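March 10, 2023

Roast test, batch 17, pecan halves. Third try at the honey glaze for the Cusbridge shop.

Started with the Zanwood halves again, same sack as last time. Oven at 325, pan on the middle rack. Honey, butter, salt, bit of brown sugar. Cut the honey by a third from batch 16 since that one stuck together in the bag like a brick.

12 min, stir, 6 more min. Pulled when the smell turned. Spread on parchment right away – waiting even a minute is too long, they clump.

Result: better. Still tacky at one hour. Dry to the touch at three hours but the bottoms of the halves hold glaze in the groove and that part stays soft. Flavor good, maybe a little flat. More salt? Whoever tastes next, write it down here and not on the bag, the marker rubs off.

Side batch with the Manalo pieces (small ones, broken). Same glaze, same time. Overdone. Pieces want 4 min less at least. Ate them anyway, fine over ice cream, not for sale.

Shell question. Prollik cracker is giving us too many splits on the big nuts. Set the gap wider, ran 40 in-shell by hand feed. 3 came out uncracked, the rest mostly clean halves. Before the change it was nearly half of them in bits. So leave it wide for the big ones and run the uncracked back thru at the end. Do NOT change the gap for the papershells, those were fine where they were.

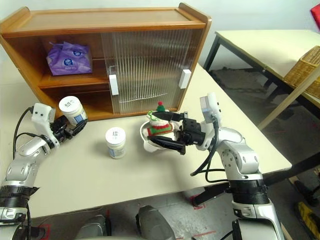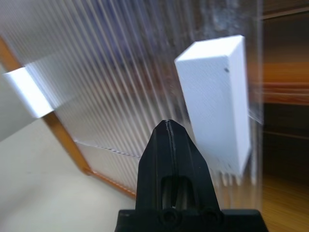

Soaking – tried the in-shell overnight in plain water vs a short hot soak. Hot soak cracks cleaner but the kernels come out darker at the tips. Customers dont like dark tips. Overnight it is, unless we're short on time. Drain well, let stand in the crate before cracking.

Salted peanuts: brine was too weak, can't taste it past the skin. Go to a stronger brine and dry longer at low heat. Not today.

Storage check on the June jar, the one from the back of the cooler. Opened it. No off smell, slight chew, color gone a shade darker. Jar from the warm shelf, same date, is rancid. Tossed. Put a line on the lable about keeping them cold, people leave them on the counter all summer.

Scale reading 103 g on the 100 g weight again. All weights above were taken before I caught it so knock 3 off the small ones. Re-zeroed, holding OK for now but wants a new battery.

To do
- batch 18, same honey, more salt, 2 min longer
- try egg white instead of butter on a small pan, supposed to dry crisper
- separate the pieces before roasting, every time
- ask Zanwood if next sack can be the larger grade
- parchment, nearly out
- clean cracker hopper, shell dust in the corners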